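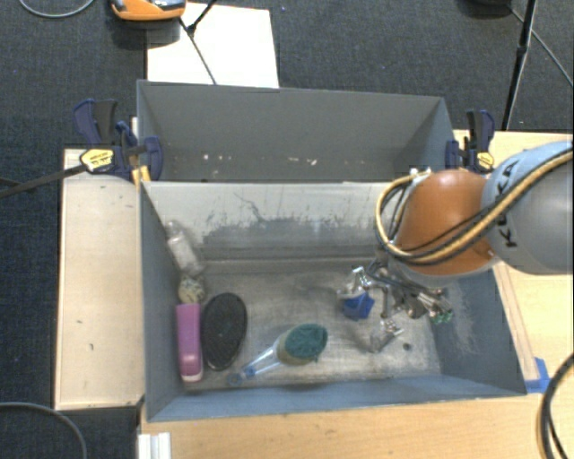
Duangjai Hemmin: The ceasefire text covers mortars of 60 mm and up. It says nothing on drones, so the Prasertsri flights last night are not a violation on paper.

jarkov_line
Disagree. Article 2 bans "aerial observation" within 900 meters of the line. Prasertsri is inside that.

Fendley
Inside it on which map? The annex map and the monitors' map differ north of the Plirico crossing.

jarkov_line
The annex map is the signed one.

Duangjai Hemmin: Signed by one side. The other initialed it with a reservation – see the last page. Monitors have 30 days to rule.

Fendley
Then log the flights with times and leave the word "violation" out until they do. My street heard two passes before 4 a.m., no fire.

jarkov_line
Logged. I still read Article 2 the same way.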